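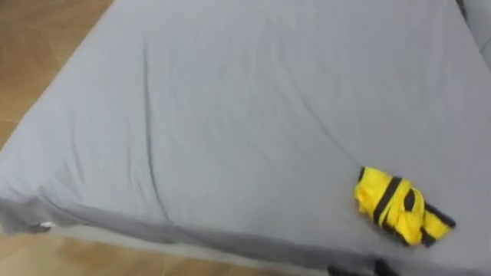 Folding from a crumpled start: is the "flatten first" result real, or am I doing it wrong?

Print this page | E-mail this page

Posted by Oana Vasiliu, 2 Dec 2018

Hello all, long-time reader, first proper post. I'm in the second year of my project at Clendwood and my whole life at the moment is getting an arm to fold clothes that have been dropped on a bed. Bed and not table, on purpose, because people at home dump their washing on the bed and I wanted the surface to give a bit when the fingers press into it.

The method I'm following is the two-stage one from the Arkemmont workshop in June. Stage one is a "flatten" policy, where the robot keeps picking and dragging until the garment covers as much area as it's going to. Stage two is a "fold" policy that only ever sees flattened garments. Their claim was that splitting it like this beats training one policy on the whole job, and by a lot. I saw the talk, I got very excited, I came home and rebuilt the thing.

And it half works! With plain cotton T-shirts I get what they got, near enough. Then I throw on something like the yellow and black sports top and it all goes to pot. The first stage starts fine, opens the thing up a bit, and then it just fusses. It picks at the black stripes over and over as though they were the edge of the garment. Sometimes it drags the whole bundle across the bed without opening it at all, and sometimes it gets hold of the fitted sheet as well and pulls up a great tent of bedding, which was funny the first time.

What I have so far: 4,000 recorded picks, nearly all on plain tops in one colour. Depth and colour both go in. Wrist camera only, nothing overhead. I count a run as failed if the area hasn't grown after five picks in a row.

So, three things I'd love help with:

Is it the stripes or is it the fabric? I've managed to change both at once, which I know, I know.

Does a soft surface break the flatten stage in some way the workshop people wouldn't have noticed on their hard table?

And should the sheet be pulled completely smooth before each run? At the moment I give it a tug and leave the small creases in, because real beds have them. My supervisor thinks I'm making life hard for myself. She may well be right.

I have to write up whether the result "transfers" and I don't want to say it doesn't when the trouble is something silly in my set-up. Thanks for reading all that!

Posted by Irina Tudose

Hi Oana, welcome. We did something close to this with towels and then with children's clothes, so I've lost a good few evenings to the same fussing.

My money is on the stripes for the picking and the fabric for the dragging, so both, sorry. If all your training tops are one colour then every sharp dark line the network has ever seen has been a hem, a fold or a shadow. Give it a black band across a bright yellow top and of course it goes for the band. You can test this in an afternoon without touching the robot. Take your saved pictures of plain tops, paint random stripes on them, and look at where the pick heat map goes. Ours lit up all along the paint like a runway. We retrained with stripes, checks and blotches painted on and the problem mostly went away. I say mostly — a diagonal band that happens to run near a real seam still fools it now and then.

Or drop the colour and run on depth alone for one batch. That's an even quicker check, though on a bed you may find the depth is too poor to tell a thin garment from a wrinkle in the sheet, and then you've learned something else.

The dragging is a different thing. Light, slippery kit fabric slides on a sheet before it opens, where cotton grips and unrolls. The Arkemmont method quietly relies on the bottom layer staying put while the top layer moves. We got round it with a slower drag and a small lift at the start, so the top layer comes away before anything is pulled sideways. Try half your present speed before you change anything cleverer.

As for separating the two causes, find a plain top in the same sort of shiny fabric, and a striped one in cotton. Charity shops are your friend. Run both with the same policy and you'll have a proper two by two table for the write-up, and your examiners will be very happy with it.

On the sheet, I'd leave the creases in but write down what you did. If you smooth it for some runs and not others you'll never untangle it later. The long wrinkles bother me more than the little ripples, because a long wrinkle looks a lot like a trouser leg to a network that has only seen a few thousand picks. You could record a batch of runs on the bare bed with no garment and see whether it tries to pick. Ours did, with great confidence.

Posted by Cosmin Pîrvu

just use an overhead camera, the wrist view can't see the whole garment once you get close so of course the area number is rubbish. also five picks is too few before you call it failed. we had Vlad (our arm) sit there doing nothing useful for ages and then open a shirt in 2 good pulls

Posted by Aurelia Lazăr

I'd agree with Cosmin about the area measure, if not quite so bluntly. Oana, how are you getting the area? If it's from a colour mask then the black parts of the top may be dropping out of the mask altogether, and then your "hasn't grown" rule is firing on runs that were going perfectly well. Do look at that before anything else. I had precisely this with a dark grey jumper on grey bedding and I'd written two pages about the policy being at fault. Two pages! All deleted.

If you can put the camera back at one fixed spot before measuring, you may not need the overhead one. We lift the arm to the same pose after each pick, take one picture, and measure from that. It's slower but the numbers behave.

About the soft surface, yes, I think it matters, though I can't point you to anyone who has measured it properly. On a mattress the fingers sink, so the pinch closes lower than you planned and takes in the sheet. Hence your tent. Raise the pick height a little, and stop the downward move when the wrist feels a light push instead of going to the depth reading. A fitted sheet pulled tighter at the corners helps as well. You want it too taut to pinch easily, and that has nothing to do with whether it looks neat.

For the write-up, I'd be careful with "transfers". The June result was on a hard table with plain cotton, if I remember the slides properly. You've already repeated it for plain cotton on a bed, and that's a finding in itself. Say that first, clearly, and then put the shiny striped tops in as their own section with Irina's two by two.

Posted by Oana Vasiliu

Oh no. Aurelia, it IS a colour mask. I've just opened a few of the failed runs and the black bands are simply missing from it, so the poor top is in pieces as far as my script is concerned. I'll redo the measuring from a fixed pose and count everything again before I blame the policy for anything.

Irina, I'm painting stripes on my saved pictures tonight, and I've asked Sylvie Lavoie in the next office whether she has any plain running tops she doesn't mind losing. Slower drag goes in tomorrow. Cosmin, I'll raise the limit on picks too, thank you. I'll come back and post the table once it's filled in.

Print this page | E-mail this page

Contact us | Copyright Cavora community help | Back to top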